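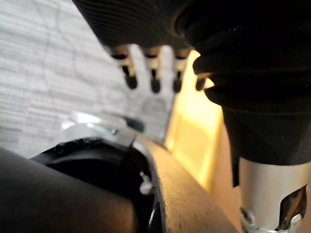 marmelo_23 respondeu:
Eu não voltava a pôr cola de contacto nisso. A sola descola outra vez ao fim de um inverno. Na Prakell vendem uma cola de poliuretano em bisnaga que aguenta melhor a dobra.

tacofino:
Discordo. Usei a da Prakell nas minhas Skallgate e ficou rija, estalou logo na zona dos dedos. Cola de contacto bem aplicada, 2 demãos finas, lixa 60 antes, e deixar secar ao toque entre uma e outra. O erro é juntar as peças cedo demais.

marmelo_23:
Que Skallgate? As baixas têm sola de borracha, as altas têm entressola de espuma. Na espuma a cola de contacto não faz nada.

tacofino:
As altas. E fez.

serra_acima:
Antes de discutir cola convém ver a idade da bota. Se a entressola se desfaz quando se carrega com a unha, não há cola que sirva. Tive umas Groen guardadas na garagem, quase sem uso, e abriram as duas na mesma descida. Levei-as ao sapateiro e pôs solas novas por menos do que custa um par barato.

lina.botas:
Fui eu que abri o tópico. São as Presthorpe de cano médio, só abriu a biqueira do pé direito. Carreguei com a unha e a espuma está firme. Já tirei a cola velha com acetona.

tacofino:
Acetona em cima de espuma, cuidado com isso. Álcool isopropílico chega.

lina.botas:
Só passei na borracha - na espuma usei a lixa.

marmelo_23:
Então está boa para colar. Aperta com fita larga ou com uma câmara de ar velha enrolada e deixa até ao dia seguinte. Grampos marcam a borracha.

serra_acima:
E enche a bota com jornal bem apertado, senão a biqueira cede e fica folga no meio.

tacofino:
Nisso estamos de acordo. Continuo a dizer contacto.

lina.botas:
Tenho aqui meia lata da de contacto, vai essa. Se abrir em setembro, na travessia, compro a outra. Levo fita na mochila.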